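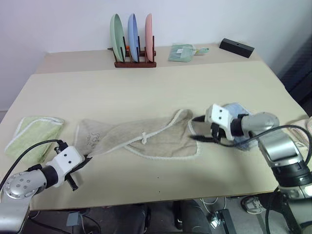

Rack and plates, back table.

November, Ilamden workshop
By the humidity bench
Last updated: November, 3 p.m.

Hygrometer check, second round

Carried on from the October pages. The Clandus loggers still disagree with each other by more than I am willing to put in the Bemudo report, and the disagreement is not a fixed offset. It is small at the dry end and grows towards the damp end. A single correction per logger will not deal with that, so this round uses 2 salts and a straight line between them.

Salts are magnesium chloride for the low point and sodium chloride for the high point. Both made up as a slurry with distilled water, more solid than liquid, so that there is always undissolved salt at the bottom. Last time the sodium chloride was too thin and I suspect it was not saturated by the end of the run. The result was a high reading on every logger at once, and I spent an afternoon treating this as a logger fault.

Containers are the clip-lid glass jars with the seals replaced. The old seals had taken a set and one of them could be turned by hand with the lid closed. Each jar gets a shallow cup of slurry, a plastic mesh above it, and the loggers on the mesh with the vent facing down. No logger touches glass. Salt creep is a nuisance with sodium chloride - it had climbed the side of the cup and reached the mesh in the October run - so the rim of each cup now has a thin smear of grease.

Method as run:

Loggers set to record every 15 minutes. Clocks synchronised from the same laptop before loading.
Jars loaded, closed and put inside the foam box with the lid on.
Left for 3 nights at each salt, low point first.
First night thrown away in the analysis. Mean taken over the remainder.
Loggers left in open air in a group between salts, until the readings stopped drifting.

Low point first is deliberate. These sensors hold on to moisture after a spell in damp air and read high for some time after. Going dry to damp does not remove the hysteresis but it does mean every logger has the same history, which makes the comparison between them fair. I would like a run in the other direction at some stage to see how wide the loop is.

Temperature matters more than I allowed for in October. The salt values themselves hardly move over the range of this room, but a difference between the slurry and the sensor gives a wrong humidity at the sensor even when the salt is behaving perfectly. The heating comes on early in the morning and the jars nearest the radiator saw it well before the others. The foam box has cured most of this. The morning bump is still there in the temperature trace, later and much flatter, and I can no longer find it in the humidity trace for the low salt. It is just visible for the high one.
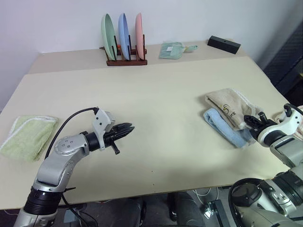

Results so far. At the low point all the loggers sit close together and close to the table value, with one exception. The exception reads high and is slow, taking most of the first night to settle where the others take an hour or two. Slow and high together suggests something on the sensor itself. It was used in the varnish cupboard over the summer, and solvent vapour is the likely cause. The data sheet allows a bake to drive contamination off. I have not tried it and would want the low-point run repeated straight afterwards.

At the high point the spread opens up as before. The order of the loggers from lowest to highest is the same as in October, which is encouraging for the loggers and less so for anyone who had hoped it was all in the jars. The fitted lines have slopes a little under one in every case.

Checked the fit against the open-air periods, where there is no reference but all the loggers ought to agree. After correction they do, apart from the slow one. I have left the slow one out of the Bemudo set and marked the case with tape.

Cross-check on the magnesium chloride. It takes up water readily, and the tub had been opened many times. Weighed a portion of slurry on the Fröhlich balance before and after the run. It had gained a little, as expected from damp air shut in with it at the start, and there was still plenty of solid at the bottom. No reason to think it left saturation. The tub now lives in a second sealed bag, and should be replaced in spring whatever state it appears to be in.

Things not done. No third salt, so curvature is assumed to be nil between the points and unknown outside them. Nothing in the corrected data should be trusted below 30 per cent, and I have set the plotting script to draw those values in grey. No check on battery level effects either - two of the loggers had the low battery flag up at the finish and were no different from the rest, for what that is worth.

Next: bake the slow logger, repeat low point for that one only. Find out if the potassium carbonate in the cupboard is still usable, as it would make a sensible middle point. Order seals.

Comments (3)

Potassium carbonate is fine, opened it last month. Bit lumpy but dry. Top shelf, behind the filter papers.

Did you keep the raw files for the first night? Would like to look at the settling times for the whole set.

Reply: yes, same folder as October, nothing trimmed. The cut is made in the script.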